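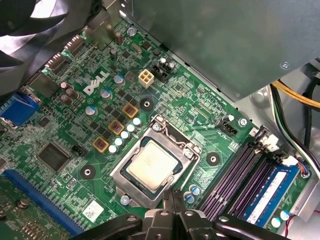
**Manutenção de computadores: em que ponto estão as células automáticas**

A desmontagem e a reparação de computadores de secretária continuam, em quase todas as oficinas, a ser trabalho manual. A razão habitualmente invocada é a variedade de modelos, mas os dados da nossa bancada de ensaio apontam noutra direção. Identificar a placa e localizar o socket deixou de ser o problema principal. As falhas concentram-se nos últimos milímetros de cada operação, quando há contacto, força e pouco espaço para os dedos da garra.

Entre janeiro e maio, a Elent registou 3.494 tentativas de operações elementares em caixas abertas, distribuídas por seis tarefas: abrir a alavanca do socket, levantar o processador, voltar a pousá-lo, retirar um módulo de memória, inserir um módulo de memória e desligar uma ficha de ventoinha. Todas as tentativas foram feitas com a placa montada no chassis e a cablagem no lugar. Ensaios com a placa solta sobre a bancada dão resultados melhores e têm pouco interesse para quem recebe máquinas fechadas.

**Socket e alavanca**

A alavanca de arame é fina, trabalha sob tensão e tem de ser deslocada lateralmente antes de subir. Um técnico faz os dois movimentos num só gesto, com a unha. A garra precisa de encostar a ponta de um dedo por baixo da dobra, empurrar para fora e só depois levantar, mantendo o contacto durante todo o arco. Quando escorrega a meio, a alavanca regressa à posição fechada com força suficiente para desviar o braço, e a sequência tem de recomeçar desde a aproximação.

O controlo por posição revelou-se inadequado. Com controlo de força no pulso e velocidade reduzida, a operação tornou-se repetível em sockets com moldura de retenção metálica, desde que o dissipador já tenha sido retirado por um operador. A remoção do dissipador não faz parte do protocolo: a pasta térmica envelhecida pode reter o processador e a força necessária varia demasiado de unidade para unidade.

**Processador**

Levantar o processador pelas arestas exige duas folgas opostas e pontas estreitas. As pontas texturadas seguram bem o dispersor térmico, mas a abertura tem de ser medida em cada modelo de socket. O ponto crítico é a reposição. Um erro angular pequeno não impede o processador de assentar visualmente, e a câmara do pulso, a essa distância, perde parte das arestas atrás dos próprios dedos. Passámos a confirmar o assentamento com uma leitura de altura nos quatro cantos antes de autorizar o fecho da moldura. O passo acrescenta tempo ao ciclo e vai manter-se.

Os reflexos do dispersor são outra fonte de erro. Sob luz quente e direta, a superfície metálica satura e o contorno recua no mapa de profundidade. A iluminação difusa resolveu a maior parte dos casos. Os restantes ocorrem em caixas com painéis metálicos lisos próximos da placa, que devolvem luz para a zona do socket.

**Memória**

A extração de módulos é a tarefa mais próxima de uso regular. As patilhas abrem com um movimento descendente simples e o módulo fica solto para preensão vertical. A inserção é menos favorável – o módulo tem de entrar a direito e receber pressão nas duas extremidades, e uma garra de dois dedos só aplica pressão no centro. O adaptador em barra desenhado pela Villalobos distribui o esforço, mas obriga a uma troca de ferramenta e não cabe quando há um suporte metálico ou um feixe de fios junto à extremidade dos bancos.

**Cablagem**

Os cabos são o fator que mais interrompe ciclos. Um feixe que atravessa a zona de aproximação não tem geometria fixa, move-se quando é tocado e pode prender-se nas articulações da garra. Das paragens de segurança do período, 149 tiveram origem em contacto com fios ou cabos. O planeador Skorkix, na versão usada nestes ensaios, trata os cabos como volumes proibidos. É uma opção segura, mas em chassis compactos deixa por vezes sem trajetória uma tarefa que um técnico resolveria afastando o feixe com as costas da mão. Está em preparação um modo que permite empurrar cabos até um limite de força definido.

**Situação atual**

Para uma oficina com lotes homogéneos, como a renovação de um parque empresarial com poucos modelos de caixa, a extração de memória já pode ser entregue a uma célula supervisionada. Abrir a alavanca e retirar o processador é viável em triagem de peças, onde a perda de uma unidade é tolerável. A reposição do processador e a inserção de memória continuam a exigir verificação humana. Para reparação avulsa, com um equipamento diferente em cada entrada, o tempo de preparação da célula excede o da intervenção manual e não recomendamos o investimento.

O mesmo raciocínio aplica-se à assistência ao domicílio, tema de várias perguntas recebidas depois da última edição. Uma célula fixa depende de iluminação controlada, de uma fixação conhecida da caixa e de alguém que retire a tampa e o dissipador. Não temos conhecimento de um sistema que reúna estas condições numa secretária comum.

O próximo ciclo de ensaios decorre nas instalações da Fomley e incidirá sobre fichas de ventoinha e conectores de alimentação com patilha. As oficinas interessadas em ceder caixas completas, com cablagem original, devem indicar o modelo, a quantidade e o estado do socket na resposta a este boletim.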